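# How to write a book review when you don't trust book reviews

I read a lot of reviews and I believe few of them. Most are a plot summary with a sigh of approval at the end. If you've been asked to write one, for a class or a blog or the back page of a newsletter, the steps below will get you something a stranger can use. They won't make you a critic. I'm not convinced anything does.

I'll use one book throughout, *The Jurnham Ferry*, a coming-of-age novel put out by Siltport Press. It runs to 639 pages and got plenty of praise when it came out in January, some of which I suspect was written by people who stopped at the first funeral.

## 1. Finish the book

You'd think this could go unsaid. If you quit, say so and say where. "I stopped at page 50" is a fair review of the first 50 pages. It's a dishonest review of the rest.

## 2. Mark pages, and keep the marks dumb

Forget the color-coded tabs. I tried them once and spent more time choosing colors than reading. Use a pencil and three signs:

- a line for anything you'd read aloud to someone
- a question mark for anything you don't buy
- an X for anything the author has already told you

By the end of *The Jurnham Ferry* I had 37 X's. I didn't set out to dislike the book, but a number like that is hard to argue with. Most of them were the narrator explaining that she felt alone.

## 3. Wait a night

Reviews written in the hour after the last page are nearly always too kind. A strong ending will cover for a slack middle until breakfast. Sleep, then write down what you remember without opening the book. Whatever you've lost overnight probably doesn't need a paragraph.

What I had left the next morning was the ferry breaking down in fog, the brother's letters, and the smell of the bait shop. The whole romance was gone. That told me more than my notes did.
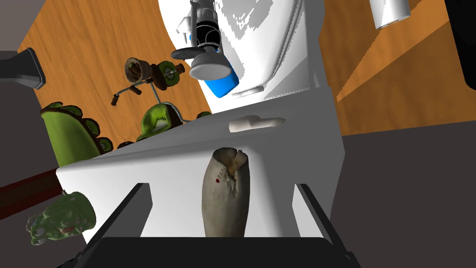 ## 4. Keep the plot to one paragraph

Set a limit and stick to it. Five sentences is plenty. Name the main character, say what she wants, say what's in the way, and stop before the halfway mark of the story. My version:

> Ines is sixteen and wants off the island. Her father runs the only ferry and expects her to take it over. When her brother leaves without saying goodbye, she starts reading the letters he never mailed.

Three sentences, and I don't think a fourth would help. If you find yourself typing "meanwhile," you've gone too far.

## 5. Make one claim, then try to break it

"Beautifully written" isn't a claim. Neither is "relatable," a word I'd happily retire. You want something another reader could disagree with. Mine was that the book is good whenever Ines is working and weak whenever she's thinking.

Now go back to your pencil marks and look for pages that prove you wrong. I found a chapter where she sits on a dock for a whole evening and does nothing but think, and it's one of the best in the book. So the claim had to bend: she's dull when she thinks in general terms and sharp when she thinks about particular people. It's a better sentence and I'd never have reached it by agreeing with myself.

## 6. Quote badly, then quote well

The first line you want to quote is usually the one on everyone's coffee mug. Skip it. Pick a plain sentence from an ordinary page — that's what the reader will be living with for most of the book.

## 7. Cut it down

My draft was 718 words. The Osberg Prize shortlist notes, which I don't admire otherwise, do the job in half that. Take out:

1. the opening paragraph about how you came across the book
2. every "I felt that"
3. any comparison to a more famous novel, unless you can say what the comparison shows

## About star ratings

Skip them if you're allowed to. If the site makes you pick, pick fast and don't defend it in the text. I gave *The Jurnham Ferry* three, and on a different day it could have been four.

— Chávez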